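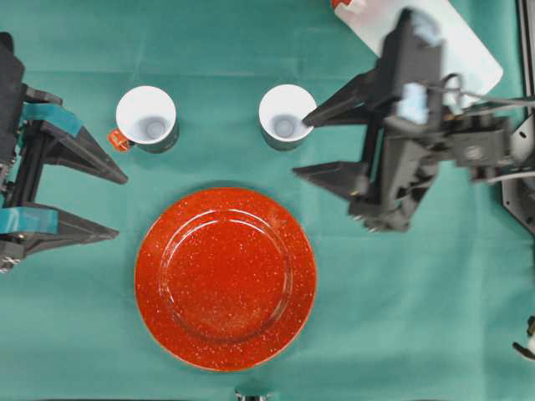 Refit at Graturley harbour: grease separator and canopy, reopening in November

Home Forums Trade Kitchens New posts Log in
Search this forum Search titles only

Tuesday, April 19, 2022, by slipway_grill

We run a fish restaurant, Veloso, on the harbour side at Graturley. The landlord has agreed to a full back-of-house refit. The kitchen closes for 11 weeks and we want to be trading again in November. Two items are still open and I would like opinions before the drawings are fixed.

1. Grease separator. The drainage contractor has specified a 623 litre unit buried in the yard. The present one is a small box under the pot wash that we empty by hand every week.

2. Canopy. The existing canopy is 2448 mm long. The new line puts a second fryer at the end, which leaves the outer fryer partly outside the overhang. The kitchen firm (Pratum) says the extract rate can be turned up to cover it.

Gas stays as it is. Seating is unchanged.

coldpass
Don't accept the answer on item 2. Turning up the fan does not make the canopy longer. The plume off a fryer rises and spreads, and anything outside the overhang ends up on the ceiling. You will also pull more conditioned air out of the dining room all day. Move the fryer or extend the canopy.

uta_bay_chips
Agree on the overhang. We are along the coast at Uta and had the same arrangement for a season. Ceiling tiles above the end fryer went yellow and the environmental health officer wrote it up. We swapped the fryer with the cold prep counter and left the canopy alone. Cost was one gas extension and a day's labour.

slipway_grill
Swapping with cold prep puts the raw fish next to the pass. I'd rather not.

uta_bay_chips
Then swap it with the bain-marie. It gives off steam but no grease.

drainrod
On item 1, what flow was the separator sized on? A volume alone tells you very little. Ask for the calculation: number of sinks, outlet sizes, whether the dishwasher discharges through it, and the water temperature allowed for. If the dishwasher is on the same run, hot detergent will carry fat straight past the baffle and a bigger tank only partly helps.

coldpass
I would question burying it at all. On a harbour yard the ground water comes up with the tide. An empty tank will try to float just after it has been pumped out. Surface mounted is cheaper and you can see when it needs doing.

drainrod
Disagree. Surface mounted in a yard customers walk past will smell by July, and it needs a lifting pump if the kitchen floor is at yard level. Burying is normal on the coast. It wants a concrete surround or anchor straps, and the contractor should show which on the drawing. Also check that a tanker can get a hose to it. Ours could not and we paid for extra lengths every visit.

coldpass
Pumps are not expensive.

drainrod
They are when they block on a Saturday in August. 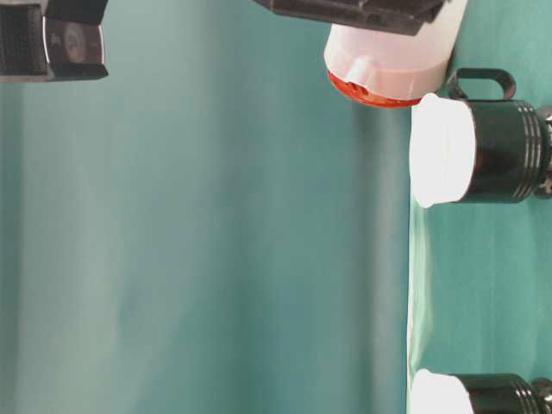
Green worktop beside the teal backdrop.

slipway_grill
Update. The dishwasher is on the same run. The contractor will now split it off and take it to the manhole downstream of the separator, subject to the water company agreeing. The tank stays buried, with a concrete surround. There is a gate wide enough for the tanker, but the harbour office wants notice before any vehicle comes onto the quay.

Pratum have priced a canopy extension. It is more than the gas alteration, so the bain-marie swap looks likely. They still say the fan would have coped.

uta_bay_chips
Get that in writing and see if they still say it.

coldpass
Check make-up air whichever way you go. If the back door is hard to pull open with the fan on full, the supply is short. I remain unconvinced on the buried tank.

slipway_grill
Noted. The door is already hard to pull. I will add it to the list for the site meeting and post the revised layout when it comes back.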